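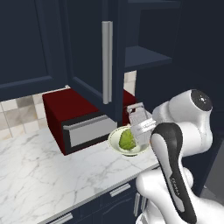 Frentes de cozinha pintadas de azul-escuro: vale a pena pagar o "tratamento cerâmico" por cima?

Perguntado em Casa e Obras > Cozinhas
Etiquetas: pintura, armários, lacado, orçamentos

Boa tarde. Estamos a acabar a cozinha (MDF, portas com almofada rebaixada, azul-marinho mate) e a empresa que fez a lacagem, a Dravmont, quer agora vender-nos um extra. Chama-se Rarnudel Protect e, segundo o comercial, é uma camada cerâmica que se aplica à trincha ou com pistola e que deixa as portas "imunes" a dedadas, gordura e riscos durante 20 anos. Custa 1.095 euros para o conjunto todo, em cima dos 3.718 que já pagámos pela lacagem.

Pedi a ficha técnica e mandaram-me um folheto de quatro páginas com fotografias de gotas de água a escorrer. Pedi as condições da garantia e responderam que "vem com o certificado", que só se recebe depois de pagar. O meu marido acha que é banha da cobra. Eu também desconfio, mas a verdade é que as portas novas já têm marcas de dedos junto aos puxadores e ainda nem cozinhámos lá a sério. Vivemos com duas crianças e um cão que se encosta a tudo.

Alguém aplicou isto? Passados uns anos nota-se diferença? E se não aplicar, como é que se limpa um mate escuro sem o deixar com manchas brilhantes?

Obrigada desde já.

3 respostas

Resposta aceite

Trabalhei onze anos numa oficina de lacagem, por isso desconte o que quiser no meu entusiasmo por produtos milagrosos, que é nulo.

Primeiro, a palavra "cerâmico". Em vernizes para madeira e MDF pode querer dizer que há partículas minerais na resina, o que ajuda um pouco na resistência à abrasão. Pode também querer dizer só que alguém no marketing gostou da palavra. Sem ficha técnica não há maneira de saber qual dos dois casos é o seu. Um folheto com gotas de água não serve: água a escorrer até uma porta encerada faz.

Segundo, os 20 anos. Pergunte por escrito o que é que a garantia cobre. Refazem as portas? Devolvem o dinheiro? Mandam uma bisnaga de produto? Já li um certificado deste género (de outra marca) em que o cliente tinha de pagar uma inspeção anual, usar só o detergente do fabricante e guardar as faturas todas. Falhava um ano e acabou-se. Peça o texto completo antes de assinar. Quem não mostra as condições antes do pagamento está a dizer-lhe muita coisa.

Terceiro, e isto a mim preocupava-me mais do que o resto: aplicar uma camada nova sobre um lacado mate já curado pode mudar-lhe o brilho. Para agarrar bem é preciso despolir a superfície, e numa porta com almofada os cantos e as molduras são chatos de lixar por igual. Em branco ninguém repara. Em azul-escuro vê-se tudo, sobretudo com luz de janela a bater de lado. Se insistirem muito, peça uma amostra numa porta pequena, aplicada com o mesmo método, e deixe-a uma semana ao lado das outras.

Quanto às dedadas: são gordura da pele, e o mate escuro mostra-as porque sim, é assim em todas as marcas. O que funciona:

Pano de microfibra húmido, bem torcido, com uma gota de detergente da loiça neutro. Passar outro pano só com água. Secar logo com um terceiro, sem carregar.

Nada de esponja do lado verde, nada de pasta abrasiva, nada de "esponja mágica". Essa última é uma lixa muito fina e é ela que faz as tais manchas brilhantes. Depois de polido, o mate não volta atrás com limpeza nenhuma.

Nada de produtos com silicone ou cera. Ficam bonitos dois dias e a seguir agarram pó.

Espere também pela cura completa. Pergunte à oficina que sistema usaram e quanto tempo precisa; enquanto isso limpe o mínimo. E puxadores compridos ajudam bastante, desde que as pessoas lhes peguem, coisa que com crianças não garanto.

Eu guardava os 1.095 euros. Se as portas de baixo ficarem muito castigadas daqui a uns anos, uma relacagem parcial deve sair mais barata, mas peça já o código da cor e um frasco de tinta para retoques.

Comentário da autora da pergunta: Muito obrigada. Pedi as condições por escrito e até agora silêncio. O código da cor deram logo.

Comentário: A do detergente neutro confirmo, temos verde-garrafa mate há quatro anos. A esponja mágica estragou-me uma gaveta – uma só, porque aprendi depressa.

Resposta de Trevor Robichaud

Discordo um bocado. Moro em Portugal há pouco tempo, desculpem o português. Na minha casa anterior tinha uma proteção da Killska nas portas e ficou bem, limpava com pano e pronto. Não sei se era cerâmica. Também não sei se as portas sem proteção iam ficar iguais, porque tratei todas. Mas estava contente com o resultado e paguei muito menos, 60 euros por uma lata e apliquei eu.

Talvez comprar uma lata e experimentar na parte de dentro de uma porta?

Comentário: "Não sei se iam ficar iguais" é precisamente o problema destes produtos. Toda a gente trata tudo e depois não tem com que comparar.

Comentário: Cuidado com aplicar por conta própria, pode perder a garantia da própria lacagem. Eu confirmava primeiro com a oficina.

Resposta

é burla, fuja. a minha cunhada pagou por uma coisa parecida e as portas estão iguais às minhas que são do mais barato que havia

Comentário: Iguais em quê? Mesma cor, mesmo acabamento, mesma idade? Eu também acho caro, mas isto não prova grande coisa.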